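Okay so the bee balm finally opened this morning and I'm a mess about it. Long thread, sorry in advance, get a coffee.

Background for the new people: I've been trying to get one decent close-up of every wildflower along the old rail path between Nalton and Flutelthorpe. I started last May with a secondhand macro lens and absolutely no plan.

I'm at 428 keepers now. Keepers meaning I'd show them to my mother. The full folder has over 3000 shots in it and most of those are blurry leaf.

The bee balm patch is behind the Buchanan fence, about where the path dips and your shoes get soaked. I've walked past it for weeks looking at tight green knobs. Today, boom, red everywhere!

It's such a ragged flower. I always thought of it as kind of messy, like something that slept in its clothes, and then you get down level with it and every little tube has its own curve and there's fine fuzz along the edges.

Also a hummingbird came in while I was lying there and hovered so close I could hear it. Did I get the shot? I got nothing but an empty patch where the hummingbird had been. 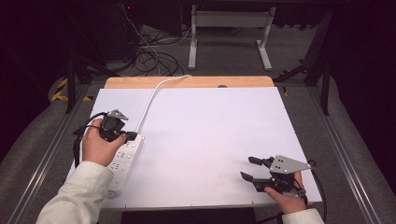
Backgrounds are the thing I keep getting asked about, so let me do that one next. Outdoors I mostly let the green go soft and leave it alone. Indoors, for single stems and seed heads, I want something pale and boring. A plain white board lying flat like that one is pretty much my whole studio, smudges and tiny dark specks included, and I clean up the specks later on the computer while I watch TV.

Window light from the side, never overhead. If the shadow side goes too dark I prop up a piece of white card and that's it, that's the lighting department.

And please don't pick stuff on the rail path for this! I only bring in what's already snapped or what grows in my own yard. The path has two little clumps of lady's slipper and I'm not even telling you which side they're on.

Euan Geddes asked what shutter speed I use when it's breezy. Euan, I start at 1/600 if the light lets me, and then I wait. There's nearly always a lull. You hold your breath and your knees go numb and then for one second the whole stem stands still.

My lens, for anyone curious, is a 60 mm and it makes me get way too close. Ants have walked onto it. I keep thinking I want a longer one and then I look at the prices and decide I like ants.

Oh, and oxalis! I tried it again after supper and the flowers had already folded up for the night. Every single time I forget they do this. If you want them open, go late morning with sun on them.

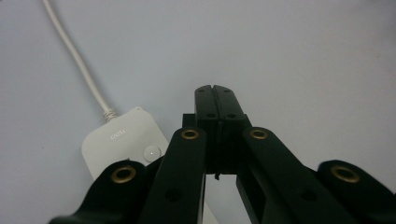

White cable, white gadget, pale table. My kind of color scheme.

Back to the bee balm. I have it at three stages now, the green knob, the first few tubes poking out like a bad haircut, and today's full red. I want the seed head too, so that one page of the album goes all the way through.

Yes there's going to be an album. A paper one. I've been printing the keepers small and moving them around on the floor and the cat has opinions about the asters.

Still missing from the list: cardinal flower, closed gentian, and any jewelweed picture where the jewelweed isn't bouncing. Somebody told me there's cardinal flower down by the creek at Tisstead so that's my next early start.

If you know a spot with closed gentian you can get to without waders, message me. I'll swap you for the good trillium slope.

Bee balm pictures going up tonight once I pick between eleven that all look the same to everybody but me.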